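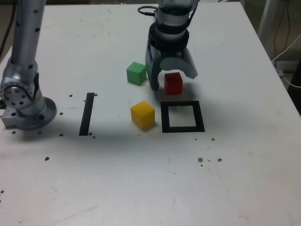
Chapter 3
Where Do Good Examples Come From?

I spent my first month at Sutby convinced that the learning part was the hard part. I read papers, I fiddled with settings, I drew a lot of boxes and arrows on a whiteboard. Then Lamduan Khunthong sat me down and asked me to collect a set of examples myself, and wow, did I learn fast! Take a job as plain as putting the red cube inside the square of black tape. You and I would do it without a thought. A learning system only knows what you show it, though, so if the red cube always starts just behind the square, then "just behind the square" is the whole world as far as it's concerned (and the green and yellow ones may as well be furniture).

So in this chapter we're going to slow down and look at the collecting. We'll follow one project, which we called Plekidell, from its first clumsy batch of 314 demonstrations up to the set we ended up training on. I'll show you the bad ones too. I have plenty.

A few words before we start. A demonstration is one full try at a task, start to finish, recorded along with the commands that drove the arm. An episode is the same thing once it's been saved and labeled. People mix the two up all the time, me included, and you'll be fine if you do.

One habit I'd like you to pick up early is looking closely at the moment before the grasp. With the jaws open on both sides of a yellow cube and a red one right behind it, small differences in angle matter a lot, and they're easy to miss when you're going through up to 3000 episodes.

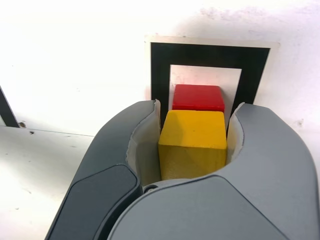 3.1 Deciding What Counts as One Example

Let's start with a question that kept Lamduan and me arguing through most of June: when does an episode begin?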